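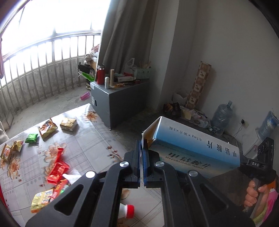 Figure 1. Carton marked 0.5mg × 30片 × 3板, end flap open.

Unit 3: Reading strength and quantity on a label

Strength is the amount of active ingredient in one dosage unit. Quantity is the number of units supplied. The two are printed close together on most cartons and are a common source of transcription error.

Units of mass
1 g = 1000 mg
1 mg = 1000 micrograms
Write "micrograms" in full. The abbreviation using the Greek letter is misread as "mg" when handwritten, an error by a factor of 1000.

Decimal points
A leading zero is always written (0.5 mg, never .5 mg). A trailing zero is never written (5 mg, never 5.0 mg). If the point is lost in a fax or photocopy, 5.0 becomes 50, out by a factor of 10.

Multiplied quantities
Imported cartons often give strength, tablets per blister sheet and sheets per carton as one string. In the string in Figure 1, 片 is the counter for tablets and 板 the counter for sheets. The carton total is therefore 30 × 3 = 90 tablets, and the total labelled mass of active ingredient is 90 × 0.5 mg = 45 mg. Record the strength and the total on separate lines of the worksheet.
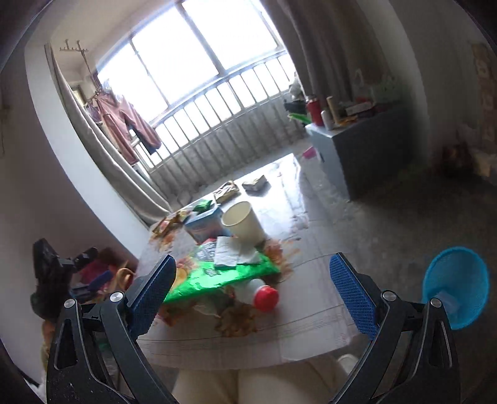 Concentration of liquids is handled the same way, with one further step. A strength given as mg per mL must be multiplied by the volume, and the volume on the label is the nominal fill -- it excludes overage. Do not convert to a percentage unless the order is written as one.

Worked problem
An order calls for 800 micrograms. The stock solution is 0.5 mg per mL.
800 micrograms = 0.8 mg
0.8 ÷ 0.5 = 1.6 mL

Convert first, divide second. Marks are deducted where units are left off an intermediate line, even if the final answer is correct.

Reading before the February tutorial: Hedlund and Lie, chapter 3, excluding the section on infusion rates. Worksheets go to Arvid Sandberg by 4 p.m. on the day of the tutorial.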